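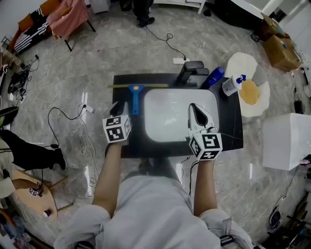
No machine is ready to clean a bathroom unattended, Skultard reported after reading the draft of this section, and the manual should say so before step 1.

Home | Manuals | Plallska | Section 4 | Downloads

4. Setting up a wipe-down task

Plallska can repeat a single wiping motion on a flat surface. Sorting bottles, wringing a cloth and cleaning around fixtures remain operator chores in this release.

4.1 Work area

1. Place the tray flat on the table, clear of the edges.
2. Keep spray bottles and scrapers on the same table, within reach.
3. Route cables away from the operator's feet.

CAUTION: Do not run unattended mode near a filled bathtub.

4.2 Demonstrations

1. Hold one gripper in each hand. Keep the markers unobstructed.
2. Record 40 passes per surface. Fewer passes give uneven pressure at the corners.
3. Repeat with the sponge and cloth in a new position.

Note: In the Baltel trial, 172 of 500 unattended wipes needed a second pass by hand.
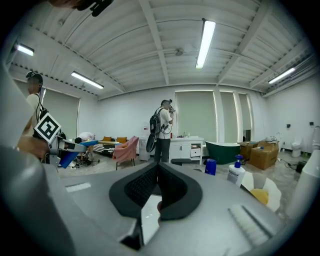
4.3 Acceptance check

1. Run the task at low speed with an operator at the stop switch.
2. Log each dropped item. A dropped bottle counts as a failed run.
3. Do not enable unattended mode before 1000 logged runs.

Comments (3)

Does 4.2 step 2 apply to curved surfaces too?

Ours wipes a tray fine. It still can't pick up a wet cloth.

Step 3 in 4.3 took us until May.

Last updated: Aug 3, 2020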